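Clearing the table

Clearing the table is the household task of removing dishes, leftover food and waste from a table after a meal and leaving the surface ready for other use. It is usually followed by dishwashing and is sometimes counted as part of it. In restaurants the same work is called busing, and the person who does it is a busser or bus person.

Overview

A table after a meal holds several kinds of things that go to different places. Plates, cups, trays and utensils go to the sink, a dishwasher or a rack. Food that can be kept goes into covered containers. Scraps go to the trash or compost, and wrappers and paper napkins go to the trash. Cloth items such as napkins and table runners are shaken out and washed. The last step is wiping the table itself.

The order varies between households. In some, every person carries away his or her own plate. In others, one person clears while another washes. In formal table service, plates are not removed until all the guests have finished, and serving dishes leave the table before the individual plates.

Sorting

Many people sort at the table instead of at the sink. An open bin or tub is set on one side for waste such as snack wrappers and used paper napkins, and dishes are handled separately. A clear plastic storage container works for this purpose, as its contents can be seen and it can be rinsed afterward. Restaurants use a deep plastic tub known as a bus tub, often with a separate compartment or second tub for flatware.

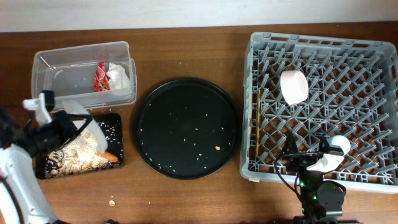 Scraping is done before stacking. Plates stacked with food between them tip easily, and the undersides then have to be washed as heavily as the tops. A rubber spatula, a crust of bread or a used napkin will take off most soft food. Bones and pits are removed by hand.

Rice and other small scraps

Cooked rice is one of the more troublesome foods to clear. Single grains stick to plates and trays and fall onto the table when a dish is lifted. Fresh grains smear under a damp cloth, while grains that have dried come away with a plastic scraper or the edge of a card. On dark tableware, stray grains are easy to see. On light wood they are often missed until the table is wiped.

Nuts, crumbs and bits of vegetable are brushed toward the edge of the table and caught in the hand, on a plate or in a crumb tray. The crumber, a narrow curved metal blade, is used in formal restaurants to clear a tablecloth between courses.

Racks

A dish rack holds washed dishes upright so that water runs off and air can reach both sides. Household racks are made of coated wire, stainless steel, wood or plastic. Commercial kitchens use square plastic racks that pass through the dishwashing machine with the dishes in them. Racks with rows of pegs hold plates and trays on edge. Open racks with a flat grid are used for bowls and flatware, and divided racks for glasses and cups.

Where a square rack is used, it can be brought to the table and loaded there, saving one round of handling. Large plates are normally loaded first. Cups are placed upside down so that they drain, and small items are put in last or kept in a basket.

Cups and small items

Cups are emptied before they are moved. A cup may be lifted by its handle, by its outer wall, or by pinching the rim with one finger inside. The last method is common at home but is avoided in food service, where the inside and rim of a clean cup are not touched with bare hands.
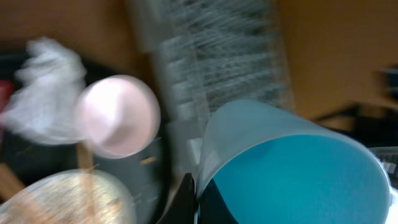
A cup with a teal-blue interior, with a mesh rack behind it.

Plastic cups are light and can turn over in a rack during washing. Some racks have a cover grid to hold them in place. Lids are washed separately from the cups they belong to.

Wiping the surface

Wooden tables are wiped with a well-wrung cloth, along the grain, and then dried. Standing water and hot dishes can leave pale marks in many finishes. Crumbs are removed first, as dragging them under a cloth may scratch the surface. Plastic and glass tables can be washed with ordinary dish soap.

See also

Busser
Dish rack
Dishwashing
Leftovers
Table setting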